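The Glove Comes Before the Robot
An open day at Karkmont shows how much handwork goes into automated handling

By Eugénie Bouvier

The arm that Karkmont will eventually sell is not on the program for its open day. Visitors are taken first to the recording floor, where people perform household tasks with hand-held grippers and the grippers log what the hands do. The company has run the floor since October, and the doors opened to visitors on 1 December 2022.

Nawal Soliman, who heads data operations, began with the tool. It is a two-finger gripper with a trigger underneath and a camera on the body. A square printed marker on top lets other cameras in the room work out the position and tilt of the device. Squeezing the trigger closes the fingers. The opening between them is logged along with the video, so each recording holds both what the tool saw and what the operator did.

"The fingertips match the ones on the arm," Soliman said. "If a person can't pick something up with this, we have no reason to expect the arm to do it."
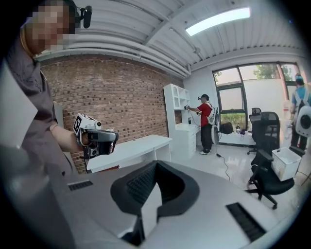

Operators at work on the Karkmont recording floor. The operator in the red shirt faces the shelving with a gripper extended.

The shelving unit is a standard station. A task there is defined on a single sheet: start position, object, target shelf, end position. Operators are told to move at a normal pace and to leave mistakes in. A missed grasp followed by a second attempt is kept and labeled as a recovery. A recording is thrown out only for technical reasons, usually a marker hidden for too long or a gap in the video.

Karkmont calls one attempt at a task an episode. The software that sorts them, named Grundell, was written in-house and is plain to look at. It lists each episode on one line with its length, its task code and a tracking score. On the day of the visit the list for the shelving task stood at 1,581 episodes, of which 1,124 had been accepted for training. Soliman described the acceptance rate as adequate. Most of the losses, she said, came from the first weeks, before the marker plates were set at their present angle.

Tracking is the weak point of the method. The estimate drifts when the gripper goes deep into a compartment, where the view is mostly blank white panel and offers little for the software to hold on to. Brick is a good deal easier. The firm has tried adding printed patterns inside the shelves and has given it up, on the grounds that a customer's shelves will not have them.

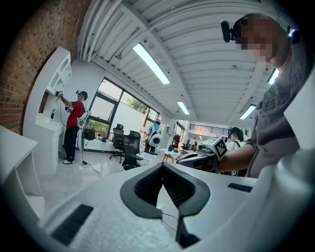

Timing is handled separately. Every device on the floor runs its own clock, and the clocks are compared at the start and end of each session by a second program, Korna. A session whose clocks have moved apart by more than 42 milliseconds is set aside for manual correction. Visitors who asked why the devices do not simply share one clock were told that this is planned for the next hardware revision.

The afternoon part of the tour covered playback. A policy trained on the accepted episodes drives a pair of arms in a closed test cell named Poulain, which visitors could follow on a monitor. Karkmont reported some 224 trials in the cell to date and declined to give a success rate. The two runs shown were slow. In the first, the arm placed a cup on the middle shelf and withdrew cleanly. In the second it stopped short of the shelf edge, waited several seconds, backed off and tried again from a lower angle, much as an operator would.

Soliman did not claim more for the second run than it showed. The labeled recoveries make up a small share of the training set, and the team has yet to test whether removing them changes the behavior. That comparison is next on the schedule, followed by a drawer task. Drawers have to be pulled along a straight line, and small errors in the estimated position of the gripper matter more there than they do on an open shelf.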